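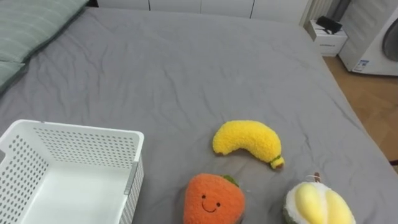
Basket and soft toys on the bed

Lists > Grodmont Supporters > Football > Women's team > February

Subject: Re: [grodmont-talk] Kollorum replay, the coach, and that penalty

Evening all,

Sorry for the length of this one, I've been meaning to write since we got back from Kollorum and every time I sat down somebody posted something else I wanted to answer, so now you're getting the lot in one go. Put the kettle on.

First of all, what a game! I know 2-2 away in the Cosevent Cup isn't going to get anyone's face on a mural, but I've followed the women's side since they were sharing a pitch with the under-14s and I can't remember enjoying a draw that much. We were dreadful for half an hour. I mean really dreadful, passing it straight out for throws, and their number seven was walking past our left back as if she'd been told there was a bus to catch. Two down and it could have been four. I'd already started working out what time we'd be home.

Then the wind dropped, or we got used to it, and the goal just before half time changed everything. Lovely corner, near post, glanced in. I've seen it credited to the centre half in the match report but from where we stood it was the captain's header all the way, and she certainly celebrated like it was hers. If anyone was behind that goal and saw it properly please shout.
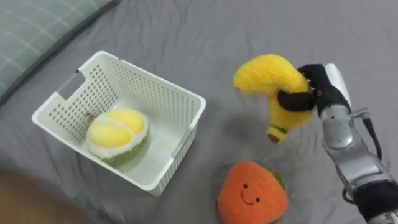

The plush banana in hand

The second half was all ours. We hit the bar, had one cleared off the line, had a goal ruled out for an offside that I'm still cross about, and finally got the penalty in the 92nd minute. More on the penalty further down, as I gather some of you have opinions.

A word about the ground. I'd never been to Kollorum before and I liked it a lot. You come down a lane past a garden centre and there's hardly a sign, then suddenly floodlights. The board by the turnstile says their record gate is 2047, for a men's tie donkey's years ago, and you do wonder where they put them all. There were nearly 400 in for ours, which looked a decent crowd once everybody had shuffled under the roof. Tea was good and strong. Chips were fine but they'd run out of vinegar by half time, and whoever was in front of me in the queue took this very badly indeed.

The pitch was heavy down the far side and perfectly good everywhere else, so I don't buy the idea that it cost us the first half. Both teams had to play on it. What cost us was leaving two up front with nobody within thirty yards of them, and to the manager's credit she saw it and brought a midfielder on before the break. Brave thing to do at two down.

Right, replay arrangements. Kick-off is 7.45 at our place and the gates open an hour before. It's at the Samir Road ground as usual, in case anybody was worried by that rumour about moving it to the college. Season tickets don't count for cup games so bring money. The snack bar will be open, the club shop won't. If it goes to extra time there'll be extra time and then penalties, it's settled on the night this time.

If you're coming by car, please don't use the flats opposite. I know it's tempting. We had complaints after the last evening game and the club has asked us nicely, so let's not make them ask again. The station car park is a six-minute walk and free after six.

See you there, scarves on.

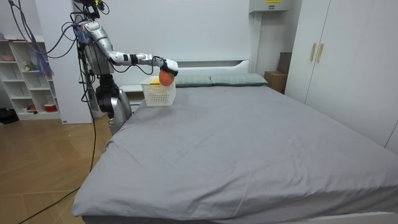
Hicham Shehata

PS. Pressed send too soon on the draft and got it back, so I may as well carry on and do the bits I'd left out.

The coach. Yes, it was late, and yes, it was the one with the heater that only works on the left. I spoke to the driver and he'd been given the men's ground as the pick-up, so he was sitting there waiting for us while we were stood at the library waiting for him. I've been through the booking and it does say library, but it says it on the second page, and the first page has the club's postal address in big letters. Next time I'll ring the night before. If we draw another away tie I'd like to try for the bigger coach, only I need to know who's coming before the Friday-afternoon panic we always seem to have, so could you please answer when I ask? Even a no helps. A no is very useful!

Several of you asked about the song. I've no idea who started it. It's got four lines and as far as I can tell two of them are the same, and I had it in my head right through breakfast the next morning. I'd love to hear it again at the replay, but could we start it a bit lower? We'd run out of voice by the third line every time.

On to the penalty, then.

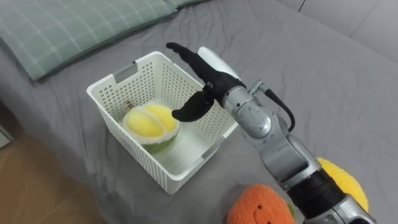
A list member wrote, in digest 361:

> I was level with it and I'm sorry but that was never a penalty.
> She'd lost the ball before there was any contact and she was on her
> way down already. If it had gone against us we'd be writing to the
> league. I thought Kollorum were the better side over the whole match,
> they should have been out of sight by half time, and I think we ought
> to say so on here and stop going on about the offside goal. I'd also
> like to know why we're still taking short corners when the only one
> we've scored from all season went straight into the box.

Well, I've read that three or four times now and I've gone from annoyed to about half agreeing with you, so well done.

On the penalty itself I don't agree. The ball was still in playing distance, she got her toe to it, and the defender came through the back of her leg. It doesn't matter that she was stretching. Soft, I'll give you soft. But the referee was ten yards off with nobody in the way and she didn't hesitate for a second, and none of their players made much fuss except the keeper, who I think was mostly upset because she'd guessed right and it went under her.

Were they the better side over the whole match? First half hour, miles better. After that I don't remember them having a shot until the very end, when that long one skidded past the post and took a year off my life. So no, but I take the point that we tend to remember our own near misses and forget other people's. My brother-in-law watches us twice a season and says the same thing, at length.

Short corners, though, you're absolutely right, and I'd sign a petition. We had five or six in that second half where the full back rolled it to the winger, the winger rolled it back, and the whole thing ended up with our goalkeeper. Get it in the box! We've got two of the tallest players in the division. I did mention this to one of the coaching staff by the tea hut and got a very polite smile.

Last thing and then I'll leave you in peace. I've got one blue glove, right hand, child's size, left on the back seat of the coach. I'll have it with me at the replay, so come and find me by the turnstile before kick-off.

Hicham

Recent messages on this list
- Re: Extra time rules, Cosevent Cup
- Lifts from the station for the replay?
- Under-16s trials, new start time
- Programme swaps, wants and spares
- Re: Re: Who had the corner goal down as whose?
- Away kit: is it green or isn't it

Contact the list owner | Copyright Grodmont Supporters' List | Back to top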